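# One Bin for the Whole Kitchen

When I moved to Plotamley, I brought 2 suitcases and a big opinion about kitchens. In the building on Adugna Street, where I rent on the fourth floor, the cupboards are shallow and the landlord does not permit shelves on the wall. For eight months I stacked my bowls inside my pots, and each breakfast began with noise.

The change came from a small shop called Skalto, which sells used kitchen things by weight. The owners keep everything in large open bins, without lids and without order. I found it very ugly at first. Then I noticed how quickly the customers found what they wanted. Plastic does not mind to lie on its side. A cup can rest beside a bowl, a bottle beside the cup, and the eye goes to the color before it goes to the shape.

At home I now keep one gray bin on the table for the daily plastic. Glass stays in the cupboard. On the first evening of each month I take everything out, wash the bottom and give away what I did not use.

My neighbor Oren tried the same in May and is less convinced, saying that a bin works well until you own more than 8 cups, and after that it is only a drawer with better light.

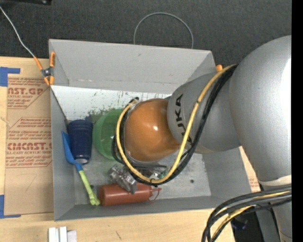

Oren also asks me to add that bottles should go in last, with the caps closed, and that bowls must never be put in wet.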